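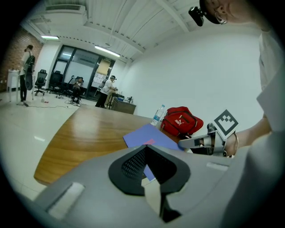

Clandevus Hand Kit

The Clandevus Hand Kit is a hand-held gripper set sold for recording manual tasks as training data for robot arms. It is made by Skadberg, a small hardware firm, and is offered both as a boxed product and as part of a paid recording service. The current version is the third.

Design

Each gripper has a grey plastic body, held and worked by hand, with a wide-angle camera that looks out over the fingers. A square black-and-white marker can be fitted on top so that the gripper's position can be followed by other cameras. The grippers are light enough for long sessions, though early buyers complained that the handle was too thick for small hands. Skadberg reshaped it for the second version.

Use

The kit is meant for ordinary rooms. A session needs a table, a few everyday objects and enough light to work by. Paper and card are common practice items, as they are thin and hard to lift from a flat surface.

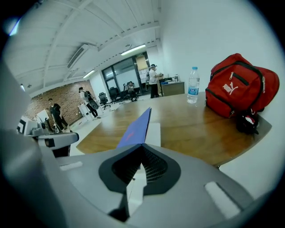
Sessions are normally kept short, and the maker advises a break after every 13 recordings. Glossy surfaces and clear plastic can confuse the tracking – the manual suggests trying them only once the simpler tasks are going well. Recordings are checked in Hekis, a desktop program supplied with the kit, which marks any stretch where tracking was lost. Hekis does not repair such stretches. They have to be cut or recorded again.

Sale and service

The boxed kit costs £884 and includes two grippers, a charger, spare finger pads and a year of Hekis updates. Under the service option, Skadberg sends trained operators to the customer's own premises and hands over the checked files. Spare parts are sold separately through Choo, a distributor, which also handles repairs.

Reception

Reviews have mostly praised the short set-up time. Criticism has centred on the finger pads, which wear quickly, and on the lack of a Linux version of Hekis.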